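Resurfacing the Unholm path: asphalt again or crushed stone?
Trails and Paths > Local Maintenance

millrace_ed
Posted July 12, 2019
The parks department has put the Unholm path on the list for next year and they are taking written comments through the end of August.
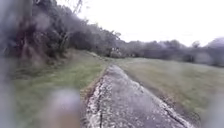 There are two options on the sheet they handed out. Option A is to mill what can be milled, fill the rest and put down a new asphalt layer. Option B is to pull the asphalt up completely and go to compacted crushed stone with a fabric layer under it. Both cover the same stretch, 1049 yards from the Lazarević Street gate to the pump house. Neither one widens it.

I lean toward B but I'd like to hear from people who use it for something other than walking a dog.

torque_and_tea
B would be a mistake. I ride to work that way on 28 mm tires. I can steer around cracks. I can't steer around a whole surface of loose stone, and after a hard rain it ends up in ruts anyway. Look at what happened to the Juvov loop. They did it in stone, it was nice for one summer, and now there's a washboard at the bottom of the hill.

fernleaf
The Juvov loop has a washboard because it has a hill. Unholm is close to flat the whole way. You can't compare them.

torque_and_tea
There's a dip before the pump house. Water sits in it now and it will sit in it then.

gravelhound
Water sits there because the asphalt has sunk and there's nowhere for it to go. Stone drains. I ride both kinds on 38s and I'd take well packed stone over old asphalt with lengthwise cracks any day. A crack that runs across the path you just bump over. One that runs the same way you're riding can grab a front wheel.

millrace_ed
Some background for anyone new to this. The existing asphalt was laid straight on top of an old cinder track, and as far as I know there's no proper base under it. The edges go first when that happens because there's nothing holding them. A top layer over the same ground will look fine for a few years and then the same cracks come up through it in the same places. I forget the name for that.

oldroller
Reflective cracking. I ran a paving crew for 30 years, so take this for what it's worth.

An overlay on a path like that gets you maybe six or seven winters. If they dig it out and put in a real base, then new asphalt, you'd get three times that. But that isn't Option A. Option A as you wrote it is an overlay with crack filling first, and crack filling is only good for cracks that have quit moving.

The other thing to ask is what they plan to do on the sides. If the shoulder is just dirt and grass, the edge will ravel no matter what you put down. You want a foot of packed stone on each side, level with the top. Mowers running half on and half off the edge do a lot of the damage.

torque_and_tea
So the right answer is Option C, dig it out and pave it properly. Why isn't that on the sheet?

oldroller
Money, I'd guess. Digging out and hauling off is most of the cost.

fernleaf
But Option B already includes pulling the asphalt up. So the digging is paid for in that one.

oldroller
Pulling up two inches of old mat is one thing. Going down another eight for base is a different job. Still, it's a fair question to put in a comment.

pw_lowgear
I push a wheelchair on this path a couple of times a week, for a family member. Please don't assume stone is fine because it drains. The small front casters sink into anything that isn't packed hard, and it's hard work for whoever is pushing. We manage on the asphalt now by keeping to the middle. If it goes to stone we'll stop going.

gravelhound
Stone dust with a binder can be firm enough for chairs. They used it at the Herumier gardens and I see people with chairs and walkers there all the time.

pw_lowgear
I've been to the Herumier gardens. It's good in dry weather. In March it was soft enough that we turned around. They also rake and roll it every spring, and I don't believe the parks department will be doing that on Unholm.

millrace_ed
That changes my mind some. The sheet just says "crushed stone, compacted." It doesn't mention a binder. I'll ask.

kestrel44
Does anybody care what runners want? Asphalt is hard on the knees. I run on the grass next to it about half the time as it is.

torque_and_tea
Then you've already got what you want and it's free.

kestrel44
Not from November to April I don't. It's mud.

fernleaf
I'd also point out that asphalt gets plowed and stone doesn't. I hadn't thought about it until the mud comment. I was for B but the plowing matters to me, I walk to the bus that way.

gravelhound
When have they ever plowed Unholm?

fernleaf
Last winter, twice. The one before, not at all. I will give you that.

oldroller
A plow on stone takes the top off in strips unless the operator sets the shoes high. Most don't bother.

millrace_ed
I called the number on the sheet. Here is what I got:

The stone in Option B has no binder. Adding it is possible but it would have to be asked for in the comments.

There's no shoulder work in either option.

The full dig-out was priced and dropped. They wouldn't give me the figure over the phone.

The crack filling in Option A covers 695 feet of cracks. I asked who measured that and was told it was a survey from two years ago.

oldroller
Two years ago is no use. Cracks grow every freeze. I'd expect it to be well over that by now, and whoever bids the job will want a change order for the difference. Ask them to measure again before they put it out.

torque_and_tea
Can we agree on one comment then? Something like: we want asphalt with a proper base and shoulders, and if that can't be paid for in one year, do half the length properly and the other half later.

gravelhound
I don't agree with that and I'll send my own. Half a path done well and half left as it is could stay that way for a decade. The Juvov people were promised a second phase and they are still waiting on it.

pw_lowgear
I'd sign the first part. I'm not sure about the half and half idea either. If they do split it, the Lazarević Street end should go first, it's the end with the parking.

kestrel44
I'd sign if it has the shoulders in it. A foot of packed stone on each side is plenty for running on.

oldroller
Ask for two feet if people are going to run on it. One foot is just for holding the edge.

millrace_ed
OK. I'll write up a draft with the base, two foot shoulders and a new crack survey, and leave the phasing out so people can add their own view on it. So far I have 9 people who said they'd put their names down, counting the ones who messaged me. Comments have to be on paper or through the form on the parks page. They don't take email.

fernleaf
The form cuts off long comments without telling you. Send paper.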